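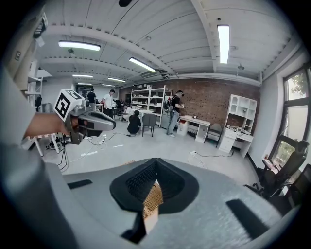
Fig. 1. Woven strip, likely wicker or rattan, held at one end.

Week 7 - Plant fibers and basket weaving, pt. 2

Picking up from Tuesday. We stopped at soaking.

Soaking. Rattan = a climbing palm, solid core. Willow = rods, grown in rows, cut in winter. Don't mix up "wicker" and "rattan". Wicker is the weave, rattan is one of the plants. This comes up on the quiz every year and half the class gets it wrong.

Cane (outer skin) vs reed (inner core). Skin is smooth, hardly takes stain. Core soaks up dye, also soaks up water, swells, goes fuzzy if left in too long. Thin reed 21 minutes in warm water, thick reed longer, test by bending round your finger. Cracks = back in the bucket.

Weaves to know:
plain (over one, under one, odd number of stakes)
twill (over two under two, steps sideways each row)
twining (two weavers crossing betwen stakes)
waling (three or more weavers, used for a strong band at base and rim)

Reading: Plarner handout, p. 131 only. Skip the part on chair seats, we do that in March.

Case study, Koron valley. Willow beds on wet ground, no good for grain. At the peak over 700 households selling baskets at the Yan market, mostly for fish and potatoes. Then cheap crates. Trade shrinks to garden baskets and log carriers. Compare Atik, same period, switched to furniture early and kept going. Why? Road, for one thing. Also a buyer in town who paid on delivery. Think about this for the short essay.

Size and price: big baskets used more rod but paid less per hour. Weavers knew this. See table from last week.

For lab: bring side cutters, an old towel, clothespins, a bucket if you have one. Bases should be finished befor you come. Stakes upset and tied at the top.

Next week: rims and handles, then coiling if theres time.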